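Gulance Community Help
Home | Boards | Clubs & Schools | Unsolved | Log in

Is 2000 practice runs really needed for our club's PC teardown entry?
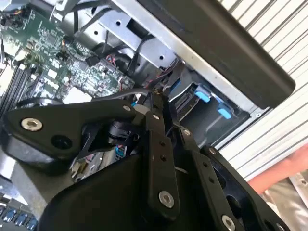
Do the practice runs have to be done on the same computer case we'll get at the competition? No rule says so, and the Curnau handbook only asks that your log name the case used for each run.

That much I got from the organisers. My trouble is with the number. Our student club is entering the desktop teardown event and the team lead wants 2000 recorded runs of the arm reaching in and unplugging connectors before we train anything. We have 219. At the pace we're going we won't be done by February, and I doubt the last thousand will teach it anything the first few hundred didn't. Has anybody done this with fewer, or is the big number just something people repeat?
Posted 3/7/23 by gotley_parent_helper
4 comments | 11 shares

Trefor Probert
I coached a team in the same event and we stopped at 622. I'd be wary of anyone who gives you a target without asking what's in the runs. Half of ours were the same plug, same angle, same kid driving. When we moved the case a hand's width to the left, the arm missed nearly every time, and adding more of the same didn't help one bit.

What did help was shifting the case between runs, swapping drivers and throwing out the sloppy recordings. Before you collect any more, train on the 219 you've got and test it with the case somewhere new. It costs you an evening. If it fails, write down how it fails and record runs that cover that. I can't promise you'll do well on fewer. We came mid-table, and I still don't know how much of that was the data and how much was our loose wrist bolts.

Check the cable on your gripper too. Ours kept snagging on the drive cage and we blamed the software for weeks.

zamfir_fan
just buy the Zamfir kit, it comes with a trained model. our school got one

Trefor Probert
Read the rules before you spend the money. The year we entered, pre-trained kits were barred from the student division. And a model trained on the maker's bench may not think much of yours.

bench2
Following. We were told 2000 as well and I've never seen where it came from.

Was this page helpful? 7 found it helpful
Contact | Copyright Gulance Community Help | Back to top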